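Temps de lecture : 3 min

La pince de Stotton

1.

La fiche disait : « Jeu constaté côté mâchoire basse, remplacer. » Trois mots de trop, à mon avis. Chez Siltura, on remplace dès qu'on ne comprend pas, et comme on ne comprend pas souvent, le magasin tourne bien.

Je suis arrivé à l'atelier de Stotton vers sept heures du matin, en juillet, avec ma mallette et un mal de dos. Si-eun Kong avait déjà branché la pince. Elle m'a montré le carnet de la machine, un vrai carnet, en papier, où chaque intervention tenait sur une ligne. La dernière était signée Dumitrescu, mon prédécesseur, qui écrivait « OK » partout, même sous les pannes.

– Elle lâche, a dit Si-eun.

– Elle lâche quoi ?

– Ça dépend des jours.

J'ai demandé ce que donnait le logiciel de diagnostic. Tikaveck nous l'avait vendu au printemps, avec une formation en visioconférence et des tasses. Si-eun a tourné l'écran vers moi. Serrage nominal, alignement nominal, état général : 142. J'ai demandé 142 quoi. Elle n'en savait rien, et la notice non plus.

On m'avait déjà fait le coup avec une autre cellule, au sud, où l'indice montait tranquillement pendant que les pièces tombaient par terre. Un chiffre sans unité, moi, je le traite comme l'horoscope. J'ai fermé l'écran et j'ai demandé à Si-eun de reprendre l'essai depuis le début, sans logiciel, à la main, sur la bouteille.

Elle a relevé les câbles, une main par-dessus le boîtier, l'autre sous la mâchoire basse. Je me suis tu. C'est ce que je fais de mieux pendant un réglage.

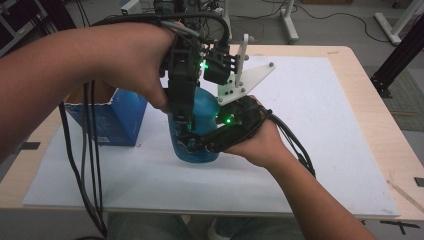 2.

– Vous sentez quelque chose ? ai-je fini par demander.

Elle a réfléchi longtemps. Les deux voyants étaient verts, et je ne leur accordais pas plus de crédit qu'au 142. Un voyant vert dit que le courant passe. Il ne dit rien de la vis qui prend du jeu derrière.

– Ça tire, a-t-elle dit. Vers la droite.

J'ai pris sa place. Elle avait raison, ça tirait, très peu, comme une porte mal posée. J'ai mis la faute sur la mâchoire, par réflexe, puis sur une vis du support, que j'ai resserrée d'un quart de tour sans rien y changer. Le plastique imprimé a ses humeurs : on serre trop, il se fend, et l'on commande une pièce à 368 euros chez Tikaveck en se demandant pourquoi on a quitté la menuiserie.

Alors Si-eun a soulevé le faisceau, celui du bas, qui passait le long de mon poignet. Elle l'a seulement tenu en l'air, deux doigts dessous. La mâchoire est revenue droite.

J'ai lâché, repris, lâché. Elle a reposé le faisceau, la traction est revenue. Elle l'a relevé, plus rien. Nous avons recommencé jusqu'à l'heure du café, parce que je ne croyais pas à une explication aussi bête et que j'en cherchais une meilleure. Je n'en ai pas trouvé.

– Dumitrescu avait raccourci l'attache, a-t-elle dit en feuilletant le carnet. Page 28. Il a mis « OK ».

J'ai défait l'attache, redonné du mou, remis un collier un peu plus haut. Si-eun a rebranché le diagnostic, pour voir. État général : 142.

– Il n'a pas bougé, a-t-elle remarqué.

– Il n'allait pas se gêner.

Sur la fiche, la case « pièce remplacée » était obligatoire. Le formulaire refusait de partir à vide. J'ai essayé un tiret, puis un zéro. Finalement j'ai choisi « collier de câble, quantité 1 », et le système m'a proposé d'en commander 17 autres, conditionnement minimum.

Si-eun a écrit la vraie ligne dans le carnet. Elle a hésité au moment de signer, puis elle a ajouté, en petit : à revoir en cas de doute. J'avais un doute, bien sûr. J'ai rangé ma mallette et je lui ai demandé de m'appeler la prochaine fois que ça tirerait.

Contact | © Tous droits réservés | Haut de page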